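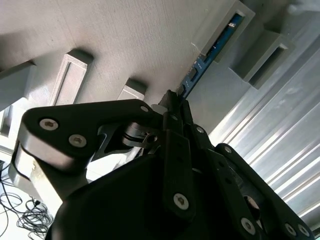 4.2 Email frequency and repeat orders

We split the Broserton customer list by how often people got the newsletter. Over 1381 buyers in the first pass, cut to 225 after dropping one-time accounts. Store ran on Sachdeva checkout the whole time, no theme changes. Weekly group opened less but ordered more – the split by basket size is not shown here.
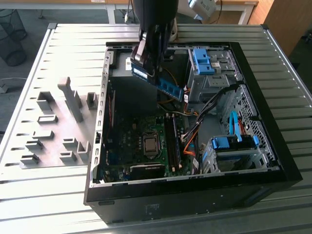

Feng-yi Chung
Lead author, online retail group, Miltlow

Discount codes muddy this. Codes went out in September to both groups, but the weekly group got thiers first. We removed any order placed within 14 days of a code. The gap shrank, did not close. Same pattern for the Ustia list, smaller sample.

Figure 3. Black gripper holding a thin dark strip in front of a gray fixture board.

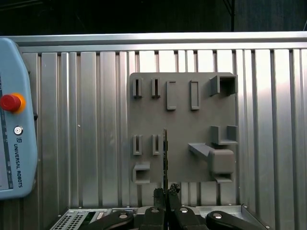
By Yen-ting Yeh and Ka-ming Su

4.3 Limits

Two stores, both selling home goods. No control for paid search. Open rates are unreliable on some mail apps so we lean on clicks and orders instead. Unsubscribes were logged late for the monthly group – treat that row with care. A rerun with 15 send times is planed, morning sends first.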